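Ranger les flacons de comprimés et vider l'armoire à pharmacie

L'armoire de la salle de bains est le plus mauvais endroit de la maison pour garder des médicaments. Il y fait chaud, l'humidité monte à chaque douche et on y empile les boîtes sans regarder ce qu'il y a derrière. Une heure suffit pour tout reprendre, à condition de sortir l'ensemble d'un coup.

Ce qu'il faut préparer

Une grande table dégagée, un carton ouvert, un chiffon sec, un feutre fin et des étiquettes blanches. Le carton reçoit ce qui part à la pharmacie. Prévoyez un sac à part pour les notices et les emballages vides, qui vont au tri.

Choisissez une table qui retient un peu les objets. Un flacon rond roule facilement sur un plateau verni, beaucoup moins sur un tapis ou une table de jeu. Sur une table de mahjong ou de cartes, essuyez d'abord le dessous des flacons : le sirop séché tache le feutre et s'enlève mal.

Trier flacon par flacon

Prenez chaque flacon en main et lisez l'étiquette en entier avant de le reposer. La date de péremption est souvent imprimée en petit, sur le côté ou sous le fond. Pour les produits à durée limitée après ouverture, c'est la date d'ouverture qui compte. Si elle n'a pas été notée et que vous ne vous en souvenez pas, demandez conseil au pharmacien. 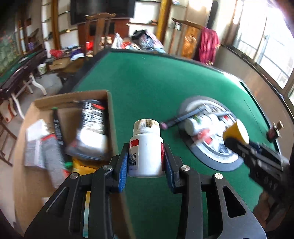 Flacons blancs sur la table à tapis vert, le carton ouvert à gauche.

Certaines étiquettes portent un code QR. Selon le fabricant, il renvoie à la notice ou à une page du produit, ce qui dépanne quand le papier est perdu. Ne collez rien dessus, et laissez visibles le nom, le dosage et le numéro de lot.

Gardez toujours les comprimés dans leur flacon d'origine. Transvaser pour gagner de la place fait perdre le dosage et la date, et deux comprimés blancs se ressemblent beaucoup. Le petit sachet qui absorbe l'humidité reste dans le flacon jusqu'à la fin.

Étiqueter

Notez la date d'ouverture au feutre sur une étiquette blanche, collée au dos ou sur le bouchon. Les bouchons cannelés se nettoient à la brosse à dents sèche — l'eau s'infiltre sous le filetage.

Où les remettre

Un placard de chambre ou de couloir convient bien, en hauteur et fermé à clé s'il y a des enfants. Le bac plastique Brultwood de 31 cm tient sur une étagère ordinaire, et celui de 18 cm se glisse à côté pour les pansements. Rangez les flacons debout, étiquette vers l'avant, les plus anciens devant. Évitez le dessus du réfrigérateur et le voisinage du four.

Le carton

Refermez-le le jour même et portez-le à la pharmacie. Rien dans l'évier, rien dans les toilettes. Retirez les emballages en carton et les notices, mais laissez les comprimés restants dans leur flacon ou leur plaquette.

Refaites le tour de l'armoire en janvier, avec la trousse de la voiture et celle du sac de voyage, qu'on oublie presque toujours.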